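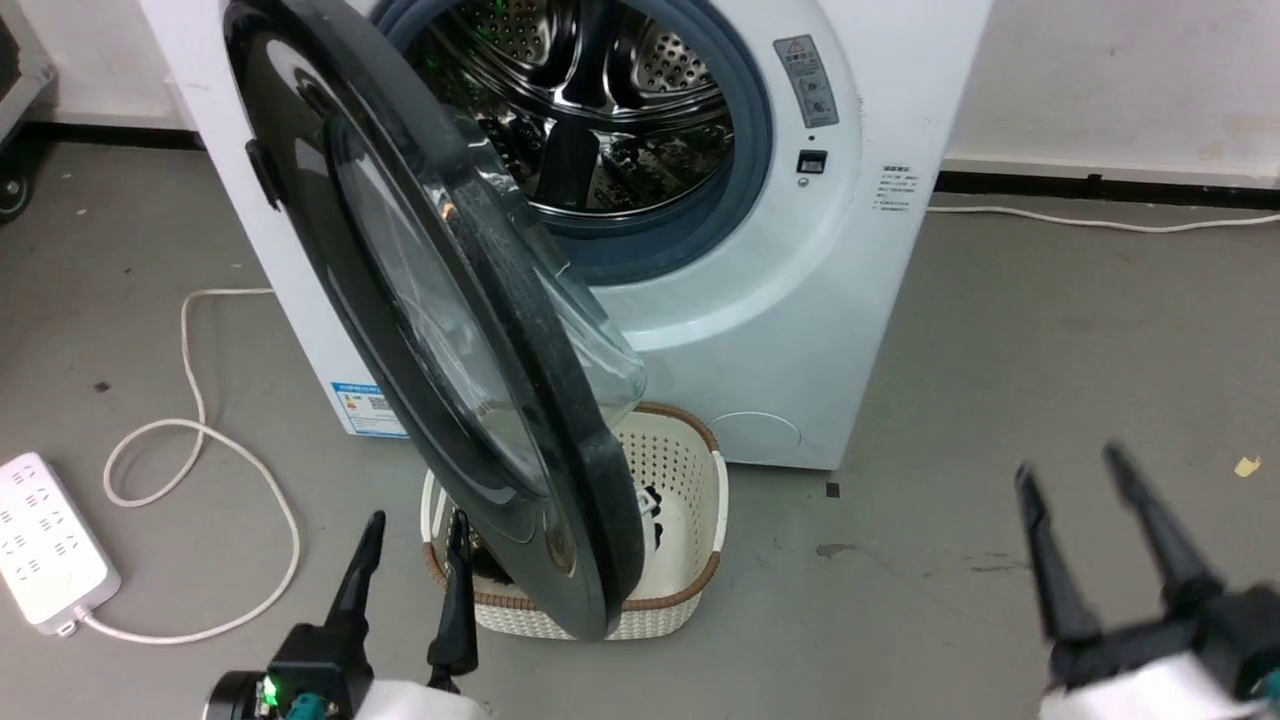

October 4, 2022
By the recording secretary, Fomgate Residents' Association

The open day visit to the Parnum workshop took up most of the meeting, as members had plainly decided in the parking lot that it would. Our hosts demonstrated the Marus laundry program, and opinions differed on whether a two-armed robot is good value for handling socks. It was noted that the washer had its door wide open and a basket set directly under it, an arrangement several households said they had been requesting from their teenagers for years. One member asked if the machine could be taught to check pockets. The host wrote this down, and we took that as a no.

Cost was raised. The rental quoted for a November demonstration in our own hall is $1690, with a further $300 for delivery. The events budget stands at $2000, leaving enough for one box of donuts. A motion to proceed was made, seconded, and then discussed at such length that the seconder asked to withdraw. Deferred.

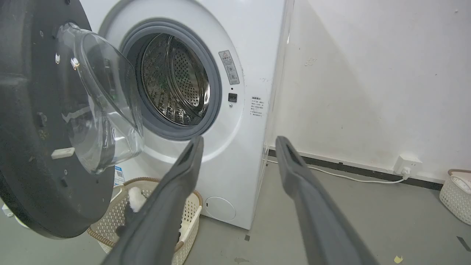 Madigan Hall's laundry room was then proposed as the venue. Objections were heard on the width of the door, the smell, and the sign-up sheet, which has its own history. A member who had paid attention at Parnum pointed out that the washer there was plugged into a wall socket just above the baseboard, while ours is reached by climbing behind the dryer. She also felt those two long gray fingers would want more elbow room than we can offer. Agreed that someone will measure.

Action items: obtain a second quote; measure the laundry room; return the visitor badges, of which 3 are still out.

Vote on the demonstration carried over to the next meeting. Adjourned after a short dispute over who had the hall key.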